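**Brodach two-arm sim pack, reviewed — December 27, 2019**

I'm building a two-arm bench in our shared shop at Cellmont, and I wanted to practice before bolting anything down. The Brodach pack lets me do that on my old laptop, and I love it! Loading the table takes almost 9 seconds, then I just drag stuff around and try again.

My favorite test so far is the red container on its black base, with the soda can and little brown jar left over on the other side.
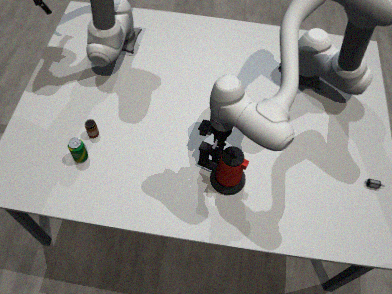 ## What I'd change

The shadows are great for judging height — but I'd like a switch to turn them off. Saving a layout takes 5 clicks, too. Still keeping it, and I'll be back in it tonight.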